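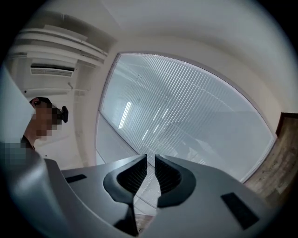
Evangelia Katsaros wants it on the record that I am wrong about *Anduritz*, and that the second film was "the only one with an ending." Her email ran to 460 words. I know because she told me, in the last line, as if billing me.

So, fine. I watched the second one again over two nights, with snacks, and I'm ready to talk about the third, which opens in November unless the studio moves it again. They have moved it 2 times already. The first delay was for reshoots. The second was for "the right window," meaning somebody else had a bigger movie that weekend.

What we know: the director is back, the train is back, and the villain who fell into a reservoir at the end of part two is back, looking very well for it. The rumor on the fan boards is that he has a twin. I would like to go on believing that grown adults were not paid to come up with a twin.

The casting news is better. The lead from *Cerkton* has joined as a customs inspector, and if you saw *Cerkton* (you didn't, it played for 5 days) you'll know she can carry a bad script up a flight of stairs without spilling any. Her scene in the trailer lasts maybe four seconds. She stamps a passport. I've watched it more than I've watched some of my own relatives' weddings.

Now, Evangelia's point. She says part two works because the brothers don't make up. One gets off at Vustberg, the other stays in his seat, roll credits. I'll give her the Vustberg platform — it's a good shot, and the music shuts up for once. But you still have to sit through the casino hour to reach it, and the casino hour is where I lost my will and most of a bag of pretzels.

My ranking, for now:

1. *Anduritz*
2. *Anduritz: Night Line*, last half hour only
3. The soundtrack album
4. *Anduritz: Night Line*, the rest

I'm seeing the new one at the Ankrah, where the seats recline whether you ask them to or not. Evangelia has already bought her ticket for the same showing, several rows behind me, so she can watch me react.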